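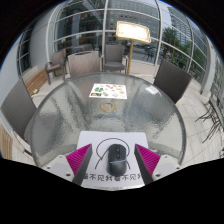 Hashini Nanayakkara, in a comment on our first draft, asked why the gripper needed ribbed pads at all when flat ones had held the wooden test blocks without trouble. Flat pads touched the blocks over their full height, but on curved shells they met only at a line.

The Trenthorpe gripper was built in the shared workshop in April. Each jaw is bolted to a white bracket and can be swapped without removing the other. 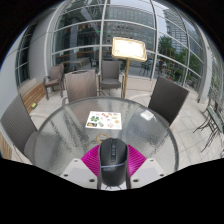 Pad shape took most of our time. We tried 7 versions before settling on the present rib spacing. The magenta pads bear on the sides of the mouse and leave its scroll wheel clear – the same grip is used for every object of that width. Grip force was not measured. 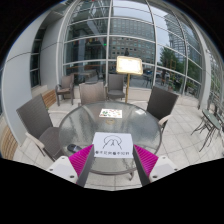 Fig. 3. Jaws open, one on either side of the printed sheet.

The log holds 199 closing cycles on curved objects. Slips were marked by hand, and the first 50 cycles were discarded after a bracket screw was found loose. Pad wear was checked at the end of the log.
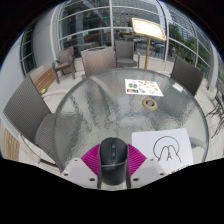
Remaining work

Cut a stiffer backing plate – the current one flexes. Repeat the cycles with new pads.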